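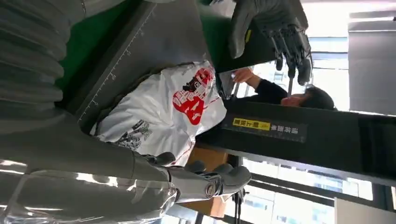
White tee with the big red print, next to the folding board.

I wash a lot of printed T-shirts. My husband collects them from every 5K, brewery and garage band he comes across, and both kids picked up the habit, so our laundry is maybe one part towels and three parts graphics. I ruined plenty of them before I worked out a routine. A few people asked me to write it down after I went on about it at a potluck in May, so get comfortable.

Turn them inside out. You've heard it a hundred times and so had I, and I still skipped it for years. Most of the damage to a print comes from rubbing against zippers and jeans buttons. Now everybody in my house has to turn their own shirts before they go in the hamper (if a shirt shows up right side out it gets washed that way, and I've stopped feeling bad about it).

Cold water, short cycle, less soap than you think. I used to fill the cap to the top line. Then my neighbor Tae-yang Ha, who did alterations and shirt printing for a long time, watched me do it one Tuesday and made a noise I can only describe as pain. Two tablespoons is plenty for a normal load in my machine. Too much soap stays in the cotton and makes it stiff, and whites go kind of gray and sad. If yours are already there, run them through once with no detergent and see how many suds come up. I was horrified!

White shirts with red on them deserve their own paragraph. Wash a new one by itself the first time, or with an old white rag you don't care about. If the rag comes out pink, keep that shirt away from your other whites for a few more washes. And don't let it sit wet in the machine overnight. I did that with a souvenir shirt from Brinduvar and ended up with a rosy patch across the belly where the print had been lying against the cloth. I soaked it in cool water with oxygen bleach, changed the water twice, and most of it came out. Chlorine bleach I won't use on prints at all. It yellowed the edges on one of mine and there was no coming back from that.

For yellow underarms, I make a paste of baking soda and a little dish soap, rub it in with an old toothbrush and leave it for 30 minutes before washing. Keep it off the print. Old deodorant buildup takes two or three goes.

Drying is where I get bossy. Low heat, and pull them out while they're still a tiny bit damp at the seams. Give each one a good snap by the shoulders, then lay it flat. If you have the space to hang them, hang them from the hem so you don't get those little shoulder horns from the clothespins. A cracked print can't be fixed, as far as I know. I tried ironing one between sheets of parchment paper and it got smoother for a day or so, then cracked right back.

Never put the iron straight on a graphic. Inside out, medium, no steam, and keep it moving. My daughter's favorite shirt has a perfect iron tip on it and I hear about it regularly.

Now folding. I was against folding boards for a long time – they seemed like something for stores – and then I used one and had to eat my words. The stacks come out the same width, so they stop sliding over in the drawer. Lay the shirt face down, smooth it from the middle outward, fold in the sides, then bring up the bottom. Stop the last fold a little short of the collar or it gets bulky up there. If you don't have a board, a big magazine works, or a piece of stiff cardboard. I cut my first one from a box at 12 inches wide, which was too wide for the boys' dresser, so measure your drawer before you cut anything. Mine are 30 inches across and hold two and a half stacks, annoyingly.

I try to fold so the print lies flat on top with no crease through the thick part of the ink. With the really big designs there's no avoiding it, so I roll those loosely and stand them up along the side of the drawer. Don't pack them tight in a hot attic either. I had two shirts stuck together face to face after one summer, and peeling them apart took half the lettering with it. A sheet of tissue between them would have saved both.

The ones that are past wearing get cut up. Backs and sleeves make the best dust rags, and the printed fronts I save in a bag for a quilt I have been promising since my oldest was in second grade. The bag is very full.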